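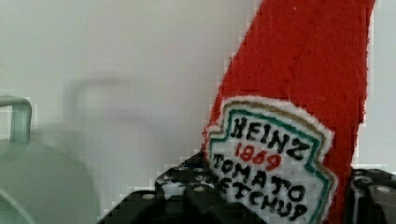
Play Food, Felt Groceries and a Saturday's Worth of Sorting

7 min read

We have finally sorted the play kitchen, and I am writing this with a cup of tea and a great deal of satisfaction. If you've been reading since we moved to Hisdale, you'll know the play kitchen has been on my list since August, and that I am very good at making lists and then putting other lists on top of them.

It began with one felt tomato from my aunt and got completely out of hand. When I tipped the bins out on the rug this week I found 43 pieces of pretend food, and that's without the dishes. There were two wedding cakes! I don't remember buying even one.

The soft things are my favorites and always will be. The plush ketchup is the star of the whole collection - fuzzy bright red, with a proper stitched label that says HEINZ and 1869 and TOMATO KETCHUP, all in embroidery that's a little uneven in the nicest way. I love a pretend grocery that takes itself seriously. My daughter puts ketchup on everything she serves, including the tea, and she'll stand there and wait until you've tasted it.

So, the sorting. I made a pile for anything with a split seam, a pile for the cousins, and a pile for keeping, and then the children came in and moved everything to the keeping pile, so I started over after bedtime. In the end 13 pieces went into a bag for the cousins and seven went into my mending basket, where they may live for some time. The rest went back into the low cupboard by the window.

I used to keep everything in one deep bin and it was a misery, with the croissants always at the bottom. Now the fruit and vegetables have a shallow basket, the bread and cakes have another, and the bottles and jars go along the shelf, where small hands can reach them. The baskets are from Kovalchuk, the little housewares shop downtown, and they've held up to being sat on.

For cleaning, I wipe the soft pieces with a damp cloth and a drop of dish soap and let them dry flat on a towel overnight. I did put a felt pancake through the washing machine once. It came out as a coaster.

Next I'd like to make a tiny mustard to go on the shelf, if I can find a yellow felt that isn't too lemony.

2 comments

Radymyr Maksymiv
Our boys serve me soup with a whole banana in it every evening. Do you find the baskets stay sorted, or do you redo them at night?

Radymyr Zakharchenko
Please make the mustard! And post the pattern, my sister has been looking for one.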